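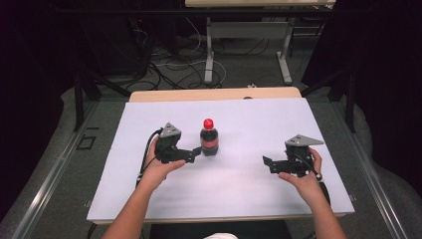 Small bottle with the red cap, on the white sheet.

Subject: Re: [allotment-kitchen] Dark syrups and what to keep them in
From: Shagufta Awan

Hello all, and thank you for the lovely replies to my last one. I've been meaning to sit down to this since breakfast and it is now gone four, so please forgive me if it rambles!

> On the elderberry syrup, I made a batch to the old recipe and it set
> almost like jam in the jar. Lovely taste but I had to dig it out with
> a spoon. Did I boil it too long or is it the sugar? Also, do you all
> use glass, or is plastic all right if it's going in the freezer?

I would say a bit of both on the boiling. Berries from the hedge by the Plavia side have always been thick-skinned with us, and if you simmer them hard with the stalks on you get a sort of gummy liquor that goes solid the minute it cools. What I do now is strip them with a fork, cover them with 1000 ml of water for a big pan, and let them tick over very gently with the lid half on. Then I strain through muslin (don't squeeze it, however tempting) and measure what comes out. Last time it was 904 ml, which pleased me no end as I usually lose far more than that to the cloth and the worktop.

For sugar I've come down to about 150 g for each cupful of juice. My mother used a great deal more and hers kept until the following spring, but she also had a proper cold larder and I have a cupboard next to the boiler. If you go low on sugar like me, keep it in the fridge and drink it up, or freeze it.

Now, bottles. Glass for the fridge, always, and I scald mine and fill them while they're still hot from the oven. For the freezer I do use small plastic drinks bottles, well washed, and I leave a good two fingers at the top because it swells more than you'd think. I let the syrup go quite cold first. The 100 ml ones I bought from Omorel were too fiddly to fill without a funnel and I ended up with syrup down my cardigan, so I'd go larger if you can. And do label them! Everything dark looks the same once it's in a bottle, and I once poured damson vinegar over the children's pancakes. They have not let me forget it.

One more thing before I go and see to the hens. Somebody asked whether the cloves are needed. I put in three and a bit of ginger, but my sister-in-law leaves them out altogether and hers is very nice, rather like blackcurrant.

If anyone has muslin to spare I'd be glad of a piece, mine has gone into holes. I'm happy to swap for rhubarb, we have mountains of it this April.

Warmest wishes to everybody,
Shagufta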